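Lista: Ropero de Godoy
Asunto: Re: [ropero] Perchas: ¿las tiramos o las ordenamos?
De: Hortensia Acuña
Fecha: 2021-07-07

Queridas y queridos:

Perdonen la demora en contestar, tuve a mi hermana en casa toda la semana y entre el mate, los nietos y la estufa que no prendía se me fueron los días. Pero el mensaje de Ignacio lo leí dos veces y me quedé pensando, así que acá va mi respuesta, que como siempre va a ser más larga de lo que debería. Lo copio primero para los que se perdieron el hilo.

Ignacio Gallardo escribió:

> Hola a todos. Ayer pasé por el ropero a dejar los abrigos que juntó la gente
> de Gullorby y no pude colgar ni la mitad. El barral del fondo está vencido y
> las perchas son un enredo, uno tira de una y se vienen cinco. Propongo que
> tiremos todas las de alambre y compremos de las gruesas, aunque sea de a
> poco. En Sulberg las tienen en paquetes de 40 y no me parecieron caras.
> También me gustaría saber quién tiene la llave de la vitrina, porque quedaron
> adentro los gorros de lana y con este frío es una pena.
> Abrazo,
> Ignacio

Primero lo fácil: la llave de la vitrina la tengo yo, Ignacio, en el llavero de la bicicleta. Te la alcanzo cuando quieras o se la dejo a Oriana, que abre el jueves. Los gorros lavalos antes de sacarlos a la mesa, por favor, que están guardados desde enero con bolsitas de lavanda y a más de uno le da alergia.

Ahora, lo de las perchas. Entiendo perfectamente la bronca, a mí me pasó lo mismo con las blusas, terminé sentada en el piso desenganchando una por una y me perdí el colectivo. Pero tirarlas todas me da mucha lástima. Las gruesas que decís de Sulberg son preciosas para los sacos y los abrigos, y en eso te acompaño: compremos un paquete y que vayan todas al barral del fondo, una vez que Facundo lo refuerce. (Facundo, ¿vos leés estos correos? Habías dicho que tenías un soporte que te sobró de la obra de Futadmont. No hay apuro, pero si lo tenés a mano sería una maravilla.)

El asunto es que para las blusas, las camisas de chico y los vestidos livianos una percha gruesa ocupa muchísimo lugar. En el barral corto de la entrada, con las finitas, me entran los vestidos de verano completos y todavía puedo correrlos para que la gente mire. Con las gruesas tendría que dejar la mitad en cajas, y ya sabemos que lo que queda en cajas no se lo lleva nadie.

Elli Oksanen me contó cómo lo hacían en la feria de ropa de su pueblo y me gustó mucho la idea. Apenas se desocupa una percha, vuelve al barral, con el gancho mirando siempre para el mismo lado, y no se amontonan en la canasta. Parece una pavada, pero el enredo nace en la canasta. Ahí se cruzan los ganchos y después no hay quien las separe. Ella además las repasa con un trapo apenas húmedo antes de volver a colgarlas, porque las que vienen de garajes traen una tierra finita que se pega en los cuellos blancos.

El domingo a la tarde probé un rato en casa con las celestes, las que tienen el alambre recubierto. Me puse en la mesa blanca y fui mirando los ganchos de a uno.

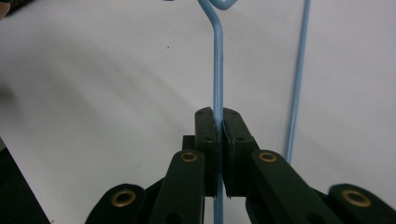 PERCHAS FINAS / ALAMBRE RECUBIERTO

El alambre celeste tiene ese recubrimiento liso, con un poquito de brillo, y a mí me parece que sirve perfectamente para lo liviano. Lo que miro es la parte de arriba, donde el alambre se dobla para formar el gancho. Si está saltado y asoma el metal, va al tacho del reciclado, porque después mancha o engancha la tela, y una blusa de seda arruinada no la arregla ni Oriana con su paciencia. Si está sana, se queda.

PERCHAS PELADAS (LAS DE TINTORERÍA)

Con estas sí le doy la razón a Ignacio. Se vencen con cualquier cosa y dejan marca en los hombros. Junté 27 en una bolsa y las llevo al galpón del reciclado, salvo que alguien las quiera para la huerta. Mi vecino las estira y arma arquitos para tapar la lechuga con tela, y le duran todo el invierno.

Entonces mi propuesta sería un paquete de gruesas para abrigos, quedarnos con las recubiertas que estén sanas y sacar las peladas. Si les parece, el jueves voy un rato más temprano y empiezo por el barral de la entrada. Llevo bizcochos. Si alguien puede traer un trapo limpio y una caja que no esté reventada, se lo voy a agradecer.

Un abrazo grande y abríguense,
Hortensia

PD: Oriana, la bufanda verde que apareció detrás del espejo es mía, no la pongas en la mesa.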